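Monday, January 16, 2023

Spent the morning on the reset rule with Subira. We settled it – every simulated run starts from the written home pose, and any run where the arm starts elsewhere gets thrown out. That costs us 4 from Friday's set.
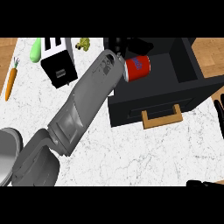
Kilian still wants the speed limit kept the same in simulation as on the real arm. I agreed in the end. Wrote it into section two, along with the rule that failed runs stay in the log. Antonina has 246 runs to check against it before March. Home late, soup.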